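Module 6: Corrugated and ribbed sheet in light construction

Handout 2 — Why thin metal is folded
Course tutor: Hussam Ghanem

Read this before the January workshop. The calculations are covered in the separate worksheet, so there is very little arithmetic here. Bring a steel rule and a pencil.

Flat sheet and its problem

A flat sheet of thin steel is strong if you pull it along its length. It is weak if you push it from the side. Hold a piece of it by one edge and it droops. Lean on the middle of a large panel and it moves in, then springs back out with a bang when you let go. Builders call this oil-canning when it shows up as waves in a finished wall.

The cause is depth. The stiffness of a flat strip in bending depends on the cube of its thickness. Double the thickness and the strip is eight times as stiff, but it also weighs twice as much and costs nearly twice as much. For a shed wall or a van side that is a poor bargain.

What a fold does

Folding the sheet moves some of the metal away from the middle line of the panel. The metal is no thicker than before, but the panel as a whole is now deeper, and it is this overall depth that resists bending. Take an ordinary sheet of copier paper, pleat it like a fan and lay it across two books. It will hold a mug's worth of coins. Lay the same paper flat and it will hardly hold itself up.

The gain is in one direction only. A ribbed panel is stiff along its ribs and fairly floppy across them. Try bending the pleated paper the other way and it closes up like an accordion. This is the point most often lost in exam answers, so make sure you can explain it with a sketch.

Choosing the direction of the ribs

On a wall, the ribs usually run from top to bottom when the framing members are horizontal, so that each rib spans from one rail to the next. Rain also runs off more easily this way. Where the frame is made of upright posts, the sheet may be turned so that the ribs run sideways from post to post.

On a roof the ribs always run down the slope. Laid across it, they would hold water in every valley and the laps would leak.

In the Trurkport store building, which we will use as our main case, the wall sheets are 3,000 mm high and the ribs are upright. The original drawings show horizontal rails at three levels. The middle rail was left out of the north wall, and that wall has moved in strong winds ever since.

Edges, rails and fixings

The cut end of a ribbed sheet is its weakest part. The ribs can spread or flatten there, and the edge is sharp. A rail or capping along the top deals with both problems. It holds the rib ends in line and gives a smooth border that can be handled safely.

Anything fixed to a ribbed surface needs some thought. A flat plate touches only the tops of the ribs, so the load goes into the sheet along a few narrow lines. For a light plate this does not matter. For a heavy one, use longer fixings that reach the framing behind, or put packing in the valleys so that the sheet is not crushed when the bolts are tightened. 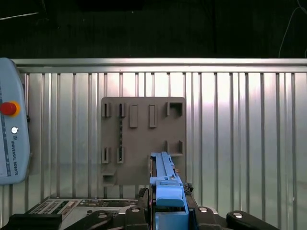
Shapes of profile

Three shapes cover most of what you will meet.

Sinusoidal: the old wavy sheet. It has no sharp corners, so it is easy to roll and easy to curve. It is still common on farm buildings.

Trapezoidal: flat-topped ribs with sloping sides. The flats give a good seat for washers, and the profile is stiffer for the same weight of metal. The Lilitz samples in the workshop rack are of this type.

Box rib: sides close to upright and sharp corners. It looks neat on a front wall, but the corners are harder to form and the coating can crack there if the bend is too tight.

Measuring a profile

You need four numbers: sheet thickness, rib depth, pitch and cover width. Pitch is the distance from the centre of one rib to the centre of the next. Cover width is what the sheet actually covers once the side lap is taken off. Students often write down the full width by mistake — the order then comes up short.

The Wavell panel on the end bench has a pitch of 224 mm. Measure it across several ribs and divide, as a single reading is rarely good enough.

For the workshop

Work in pairs. Sketch one profile, mark the four measurements on it and state which way the sheet will span. Hand the sketch in before you leave.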